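Prarombridge Supporters' Club – notes from the August meeting

Taken by me, Preben Eyvindsson, so blame me for any gaps. If I got your words wrong, come find me before the next one and I'll fix them.

Start time: 7:10 pm. It was meant to be 7, but the top lot was full and half the room came in off the street all at once. We had 17 people signed in and a few more who drifted through and didn't write their names down. Please write your names down, folks.

Last month's notes

Read and accepted, with one change. I had written that the away section at Bogale was "fine." Several people wanted it on record that it was not fine, that the roof leaked the whole second half, and that the one food stand closed before halftime. So noted!

The first three games

We always say we'll keep this part short and we never do. I'll try to get down the main points.

Two losses and a draw is not the start any of us wanted. Most of the talk was about the draw with Tridoslow, which felt like a loss to me (we were two up with ten minutes left, and I had already texted my brother). There was a pretty even split in the room. One side thinks the back line sits too deep as soon as we get in front, and that it's been the same problem since spring. The other side thinks the coach is short of legs in midfield and the defenders are getting hung out to dry. I'm in the second camp, for what it's worth, but I was told minutes aren't the place for that, so I'll leave it there.

Everybody did agree that the new left back looks like a find. He was out of position for the second goal and still nearly got back to clear it.

There was a motion to send the club a letter about the tactics. It got one second and then a lot of groaning, and it was voted down by a show of hands. We'll stick to writing about things like gates and tickets, where they do sometimes write back.

Bus to the Bogale game

The bus company will hold a coach with 50 seats for us until the end of the month. So far we have names for a bit more than half of it. If it doesn't fill up, we go down to the smaller bus and the price per head goes up, so please tell your neighbors, your cousins, the guy at work who keeps saying he'd love to come one of these days.

Pickup is 9:30 am at the north gate. We went back and forth on a second stop by the bridge. The driver last season hated it, and we lost twenty minutes waiting on people who turned out to be at the other end of the bridge. I put it to a vote and the second stop is gone. A couple of people were unhappy and I said I'd see if anyone has room in a car to bring them up to the gate. I can take three.

Kids ride for half. Drinks on the bus are fine, glass is not. We had this talk last year and I don't want to have it again.
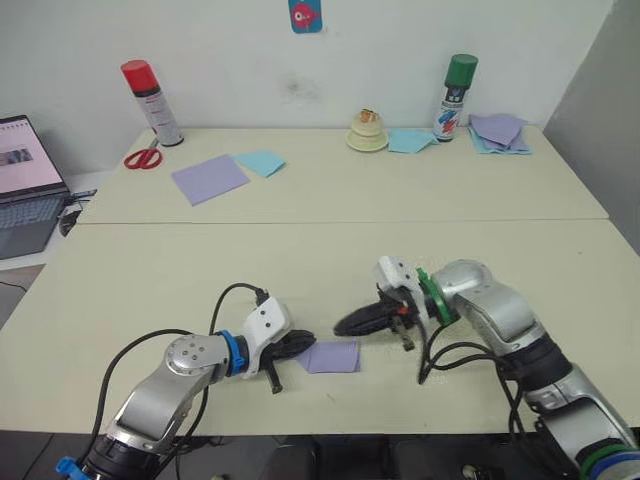 Two silver arms with black grippers at a cream-colored table.

Home tickets and the north stand

The club wrote back to us in July – finally – about moving season holders out of rows A to F in the north stand. They say the rows are being kept clear for "matchday flexibility." We had a good laugh and then got pretty annoyed. Some of those families have been in row C since before I moved to town.

What we want is simple enough. Anybody who gets moved should be offered a seat in the same stand at the same price, and groups who sit together should be kept together. We agreed that I'll write the reply and pass it around by email before it goes out. If you got one of the letters, please send me a copy or a clear phone picture of it. I've got four so far, and they don't all say the same thing, so I'd like to see more.

There was also a question about the petition. We have it going at the corner store and outside the gate on game days. The goal is 1,000 names before the October home game, and I think we'll get there if we have people at both gates. I need two more clipboards and somebody tall enough to be seen in that crowd.

Drums and flags

The drums are back in the north stand, on the same deal as last season: none in the family section, none during the moment of silence, and they stay behind row M. The club also wants the big flag down once play starts. The flag crew says it takes three minutes to roll up properly and they won't be rushed. I'll try to get those two sides in one room.

We talked about a new song for the left back. Three versions were sung. One of them can't be sung near children. No decision.

Five-a-side evening

We played Jukelell's supporters in June and got well beaten, and they've asked if we'd like to do it again. Yes, we would! The hall is free two evenings in September and I'll ask them to choose. We need at least eight players so that nobody over forty has to play the full hour (this was said with a look in my direction).

Shirts: the green ones have shrunk, or we've grown. We have 100 dollars set aside, and it was agreed to spend it on plain bibs instead and be done with it. Shin guards are on you.

Small things

The scarf order is in. Pick yours up from me at halftime, by the stairs behind section 4. Bring your receipt, please, I can't keep it all in my head.

Somebody left a gray rain jacket under a chair at the July meeting. It's in my trunk.

The group chat was asked to keep scores out of it until an hour after the final whistle, for those who work late and watch the recording. I'm one of the guilty ones and I said sorry.

A question came up about whether we'd do a watch party for the away cup tie. It depends on whether anyone is showing it. I'll look into it and post what I find.

Next meeting

Same room, 7 pm, the week after the Bogale trip. Seats in the north stand will be first on the list, so we get to it before people have to leave.

We wrapped up at 8:50 pm. Thanks to the folks who stayed and stacked the chairs.

Preben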